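3. Materials and methods

3.1 Study area

The study was carried out in Peltberg, a small hill town where the river Gu joins the Kindon. The lower part of the town stands on river clay, and the upper part on weathered shale with a thin soil. The piped water supply reaches all houses in the lower part and most of the houses in the upper part, but the pressure in the upper part is weak in the dry months, and many families there keep a storage tank on the roof. The water company of the town, Jamex, buys raw water from the Gu in the wet season and pumps from two deep wells near the Kindon when the river is low. The two sources have very different hardness, and we come back to this point in Section 3.4.

Before this work, household water use in Peltberg was known only from the billing data. A bill gives one number for two months and says nothing on where in the house the water goes. The earlier report of the company assumed that the garden takes the largest share in August. The present study was planned to test this assumption, and to separate the indoor uses from each other as far as our equipment allowed.

3.2 Selection of households

From the billing list we removed shops, schools, guest houses and any connection with no use during the last year. The remaining list had 2000 connections. It was sorted by street and then by yearly use, and a systematic sample was drawn from it. In this way each street is present in the sample, and so are small and large users. We contacted 90 households by letter and then by a visit. Of these, 60 agreed to take part for the full period. The families who refused gave mostly two reasons: a member of the family was ill, or the house was going to be repaired. Their yearly use according to the bills was not clearly different from the use of the families who accepted, so we did not apply a correction.

For each household we noted the number of residents, their ages, the floor area of the house, the type of garden, and whether there was a roof tank. The interview was done by Kanyarat Sombatkul in the local language and followed a printed form. Where the answer to a question was "it depends", the form allowed a short free text – this turned out more useful than we expected, mainly for the questions about laundry and about guests on weekends.

3.3 Definition of end uses

Indoor use was divided into five classes: toilet, shower and bath, kitchen tap, laundry, and other taps. Outdoor use was kept as one class. Leakage was treated separately, as explained below. The class "toilet" includes the water of the flush and the water used for cleaning the bowl when it comes from the cistern. Water carried in a bucket from another tap for the same purpose was counted under "other taps", because the meter cannot see what the bucket is for. We discuss the size of this error in Section 5.
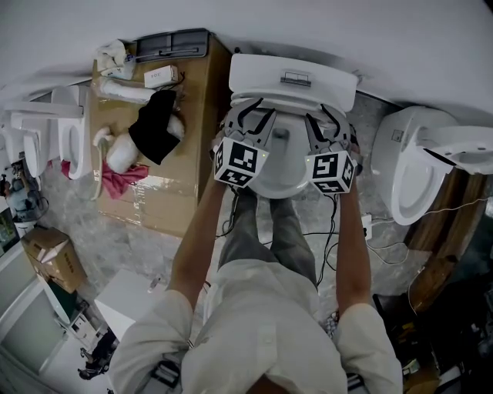 Figure 2. Work at a toilet bowl, seen from above.

The age of the cistern was asked in the interview, but many families did not know it. We therefore used the volume of one full flush, measured at the site, as the main variable. The measurement was simple. The supply valve was closed, the cistern was emptied by one full flush, and it was then filled again by hand from a graduated jug up to the marked water line. This was repeated three times in each house and the mean was taken. For the cisterns with two buttons the short flush was measured in the same manner. If the three values differed by more than half a liter, the float was checked and the measurement was made once more.

Cleaning habits were asked separately. A family who cleans the toilet every day may flush two or three times during the cleaning, and in a house with few residents this can be a visible part of the daily volume. The form asked how often the bowl is cleaned, and if the flush is used before, during or after. The answers were converted to a number of flushes per week. We are aware that people tend to report more cleaning than they do, and the values should be read as an upper limit.

3.4 Metering and calibration

A pulse meter was installed behind the main valve of each house. It recorded the flow every ten seconds. Logging began on Jun 6, 2019 and continued until the last day of August, so that the record covers the end of the wet season and the driest part of the summer. The loggers were read every second week. During the reading visit the battery was checked and the time of the logger was compared with a reference watch. The drift was small in all loggers, but we corrected it by linear interpolation between two visits.

Before installation each meter was tested on a bench with a known volume at three flow rates. The slow rate is the most critical one, as small leaks run near the starting flow of the meter. Meters which missed this flow were returned to the supplier and replaced. After the study the same test was repeated with all meters. The meters from the upper part of the town showed a slightly larger loss at the slow rate than the meters from the lower part. We think that fine sand from the old pipes is the cause, but the change of the water source, with its higher hardness, may also play a role. We could not separate the two effects with our data.

Houses with a roof tank needed a second meter. In such houses the main meter records only the filling of the tank, and the indoor events are hidden. The second meter was placed on the outlet of the tank. The outlet pipes were often in a difficult position and in some cases the plumber had to make a short new piece of pipe – the time for this work should be included in the plan of any similar study.

3.5 Separation of events

The ten-second record was divided into single events. An event starts when the flow rises above the base flow and ends when it returns to it. For each event we computed the volume, the duration, the highest flow and the most frequent flow. The events were then given to one of the classes by a set of rules. A toilet flush is the easiest class to find, because the refill of the cistern has almost the same volume and the same shape each time. The measured flush volume of the house was used as the center of the allowed range. A laundry event is a group of similar events with regular pauses. The shower and the kitchen tap are harder to separate, and for these the duration was the most important rule.

Events which overlap in time are a known difficulty. When a toilet is flushed during a shower, the record shows a step on top of a longer flow. The rules cut such a step from the longer event if its volume was inside the allowed range for the toilet. To check the rules, we asked some of the families to keep a paper diary for one day. The diaries contained 917 events with a clear time and a clear use. These were compared with the result of the rules by a second person, who did not take part in writing the rules. The comparison is given in Table 3.

3.6 Leakage

The night flow between two and four in the morning was used to find leaks. If the flow did not fall to zero in this period for seven nights one after another, the house was marked as leaking. The lowest night flow was taken as the leak rate and was subtracted from the whole record before the separation of events. For ethical reasons, the families were informed of the leak at the next reading visit, and they were free to repair it. The date of the repair was noted, and the records before and after it were treated as two parts.

A leaking cistern valve does not always give a constant flow. In some valves the water level falls slowly and the float opens for a few seconds at regular times, so the record shows many small events of equal size, also at night. We placed these events under leakage and not under toilet. The limit was set at one quarter of the full flush volume of the house. A lower limit was tried too, and the change in the final shares was minor.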